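How to Read a Supplement Label Without Getting Taken

5 min read

Search this site Search for:

Most supplement labels in the US are written by people who know exactly how far they can go. The law gives them a lot of room. A company can put a bottle on the shelf without proving to any regulator that the stuff inside does anything. It's supposed to be safe and it's supposed to be labeled truthfully, but the checking mostly happens after the sale, if it happens.

So you have to do some of the checking yourself. It takes a few minutes per bottle. I'll use a sleep product called Malirley for most of this, as it's the one I keep getting asked about, and a joint formula from Grirka for the rest.

Step 1. Ignore the front

Cover it with your hand if you have to. The front of the Malirley bottle says "supports restful sleep." That's what is called a structure/function claim. It means the company says the product affects how the body normally works. It may not say the product treats insomnia, because then it would be selling a drug, and drugs need approval first.

Words to skip over: supports, promotes, maintains, helps with, clinically studied. That last one bothers me the most. Studied and found to do what? Plenty of things have been studied and flopped.

Step 2. Find the disclaimer

Look for the small box that says the statements haven't been evaluated by the Food and Drug Administration and that the product isn't intended to diagnose, treat, cure or prevent any disease. Any supplement making a structure/function claim has to carry it. On the Grirka jar it runs up the side seam in gray type on silver. Draw your own conclusions.

If a bottle makes big claims and has no disclaimer at all, put it back.

Step 3. Read the serving size before anything else on the panel

People go straight to the milligrams. Don't. Malirley lists 100 mg of its main herb, and you'd assume that's per capsule. It's per serving, and a serving is two capsules. A bottle of 30 capsules is then a 15-night supply, sold at what looks like a monthly price.

Write the real cost per day on the lid in marker. I do this with everything now and it has cut my spending more than any article on the subject.

Step 4. Look for the words "proprietary blend"

A blend lets the maker list one total weight for a group of ingredients and skip the individual amounts. Grirka's joint formula has 13 ingredients in its blend. They must be listed in order of weight, so the first one is the biggest, but the last six or seven could be there in amounts too small to matter – and you have no way to find out. I wrote to the company in September and asked. I got a coupon.

My rule is simple: no amounts, no sale. You may be more forgiving than I am.

Step 5. Don't be impressed by percentages

"100% Daily Value" sounds complete, and for a vitamin it does tell you something. Many herbs and extracts have no Daily Value at all, which you'll see marked with a little dagger symbol. High percentages aren't a selling point either. If you already eat fairly normally, a giant dose of a B vitamin is mostly going to leave the way it came.

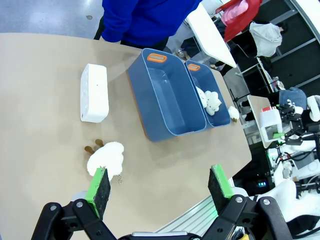
Step 6. Check the seal, then check the checker

A testing seal can be worth having. A good one means an outside lab looked at whether the bottle holds what the label says. It doesn't mean the product works, and companies are happy to let you mix those two up.

Some seals mean nothing. The Arrieta line of powders carries a gold badge reading "Quality Assured," and as far as I can tell the only party doing the assuring is Arrieta. Go to the website of whoever issued the seal and search for the product by name. If it isn't listed, or the tester has no website, treat the badge as decoration.

"Made in an FDA-registered facility" belongs here too. Registering is paperwork. It isn't an approval of the product.

Step 7. Take the bottle to a pharmacist

Bring the actual bottle, and a list of everything else you take. St. John's wort can interfere with birth control pills and a long list of other prescriptions. Vitamin K can be a problem with some blood thinners. The pharmacy counter at Hullby goes through labels for free, and most others will if you pick a slow hour.

Do this before you start taking it, especially if you're pregnant, have surgery coming up or are buying for a child.

If you've already had a bad reaction, stop taking the product, call your doctor, and report it through the FDA's Safety Reporting Portal. Keep the bottle, as the lot number will be useful for the report.

Updated 2022-02-28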